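Kitchen-table teachers wanted as Stencombe robot project heads into August

If you have ever tried to explain to someone over the phone how to fold a fitted sheet, you will have some idea of the trouble Nneka Uzor's group has been having at the Brornedis workshop in Stencombe. The group wants machines to learn small household chores, and after a long winter of writing instructions line by line, they have gone over to having people simply show them how it's done. You hold a gripper in each hand, you do the job at your own pace, and the recording of your hands goes off to become a lesson for a robot arm that has never met you.

The scheme is called Yusuf, and it has now gathered 1,215 lessons, nearly all of them made in ordinary homes by people who had never touched a piece of robotics gear before this year. Some were done in kitchens, some in spare rooms, and one (a favourite with the office) was done to the sound of a very determined kettle. 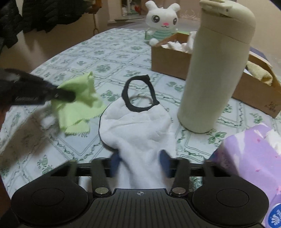

Small soft things have turned out to be the heart of the program, and the group is quite happy about that, even if it wasn't the plan when the first pair of grippers went out the door. A cup keeps its shape when you pick it up, and a block of wood will do the same thing every time, but cloth has its own ideas. Take a pale green cloth lying crumpled with one part lifted into a peak: anyone who has done a load of washing knows to go for the raised bit, and would never think to mention it if you asked them for instructions. The hands just do it, and it's the hands the group is after. There is also the matter of everything else that lives on a table or a bed, the bottles and boxes and odds and ends, which people steer around without giving it a thought and which a robot has to learn to steer around too.

Uzor says the favourite part of her week is sitting down with a cup of tea and going through the new recordings, because no two people tackle a job the same way. Left-handers have been especially welcome, and so have slow and careful folk, who tend to worry that they are holding things up and are told very firmly that they aren't. A fumble is no reason to start again either. If you drop something and pick it up, leave it in! The group likes to have a few honest recoveries in every batch, so that a robot learns what to do when its first try goes astray.

New helpers get 20 minutes of practice before anything is recorded, and most say the grippers feel clumsy for the first little while and then rather less so. The neighbouring Trosell workshop has been lending a hand with remote control as well, where the person sits at a desk with a pair of handles and the arm across the room follows along. That way is slower and a fair bit more tiring, but it lets the teacher find out what the arm can and can't reach, and the two kinds of lesson are kept side by side.
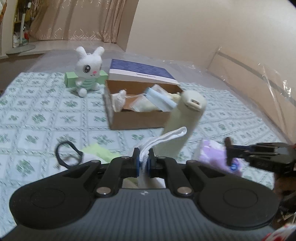
Pushpa Tripathi wrote in after our last item to say that she had signed up expecting to be bored and had ended up staying until supper, although she would have liked a lighter pair of grippers and thought that anyone with sore wrists ought to be told so at the start. She also wondered whether the robots would ever be taught to do a job properly or only to do it the way her brother does.

Uzor took both points in good humour. The notes sent to new helpers now mention the weight, and sessions can be broken up with as many rests as you like. As for the brother, she says his way of doing things is very likely in there already, along with everybody else's.

So far 70 people have taken part, and there is room for another 26 in the August round. Evening spots go quickly, so people who can manage a morning will have an easier time getting in. You don't need any experience, and you can use your own things or borrow a box of bits from the workshop. Aminu Wike is looking after the bookings at the front desk, which is open until 5 p.m., and will happily talk you through the whole business if you'd like to try the grippers before putting your name down.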